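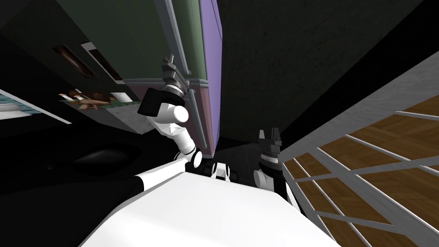
mostyn_g wrote:
Did they say what the success rate was on the fridge task? I couldn't get to the Cosel open day and the write-up on their site skips it.

osian_r wrote:
They gave one number. 170 simulated episodes, handle grasp only, 64 failed. They count a slip after contact as a failure. Door opening was a separate run and they would not quote a figure for it.

vtrinh wrote:
64 out of 170 is poor for a bar handle. A vertical bar is the easiest case there is. What was the gripper force limit set to?

osian_r wrote:
Not stated. The presenter blamed approach angle – the wrist comes in skewed and one finger lands on the door panel before the other clears the bar. I think that is plausible. You think it's friction, I assume.

vtrinh wrote:
I do. Default contact parameters, every time. Vureck had the same problem at their demo and fixed it in the config file without touching the planner.

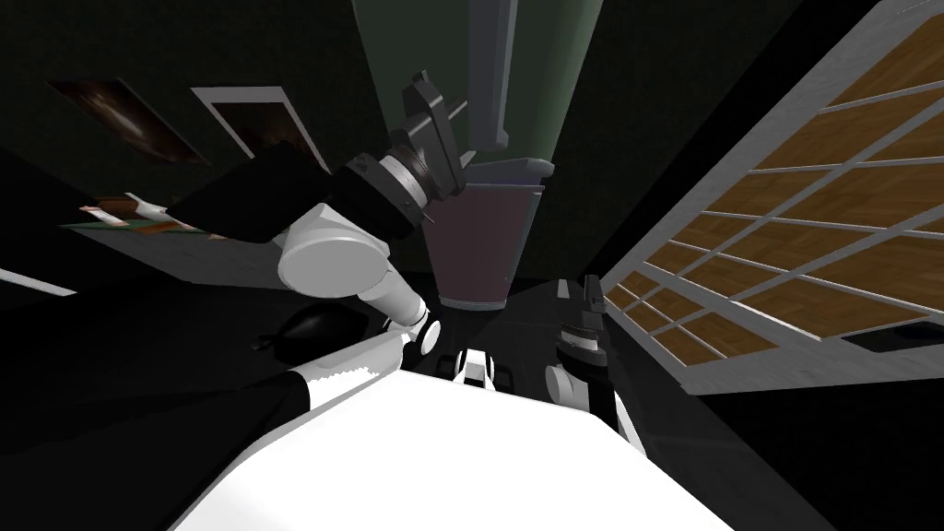
osian_r wrote:
Layout changes were the second half of the session, and I found that part more useful than the grasp numbers. They keep the robot model and the room fixed and vary the smaller objects, 2700 layouts in the set. A bin directly under the cabinet, like the maroon one between the two arms, takes up the space a straight approach would use. Their planner gets 5 seconds to find a path, then the episode is dropped and not scored.

mostyn_g wrote:
Dropped and not scored? Then the 64 is too low.

osian_r wrote:
Different run. The grasp test had a clear floor. I asked.

mpowell wrote:
I was in the same session and I heard it the other way, that timeouts are left out everywhere. Somebody should email them before we argue about it for a week. Slides are due in September.

vtrinh wrote:
Friction.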